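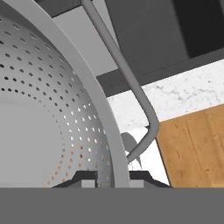

Print | E-mail

Drekow Touring Paddle: Frequently Asked Questions

What lengths does the paddle come in?
The Drekow is sold in one adjustable size. The shaft locks at any point up to 200 cm. The fixed-length version was dropped in May.

What length should I set for flat water?
Start with the blade tip a hand's width above your head. For a rider of 180 cm this usually means 192 cm or a little more. Shorten it for surf.

Can I fit a Pestamano blade to the Drekow shaft?
Yes, if the blade has the 2-pin neck. Older Pestamano blades are glued and cannot be swapped.

The clamp slips under load. What should I do?
Open the lever, rinse the shaft with fresh water and let it dry. Turn the clamp screw a quarter turn clockwise and close the lever. Do not grease the shaft.

Does the paddle float?
Yes. The shaft is sealed at both ends. If you hear water inside, stop using it and contact the dealer.

Is the Thambiah bag included?
No. It is sold separately and holds one paddle taken apart.

How long do Dikov spare clamps take to ship?
Orders leave the warehouse within 6 working days. Orders placed before 4th August ship at the old price.

Print | E-mail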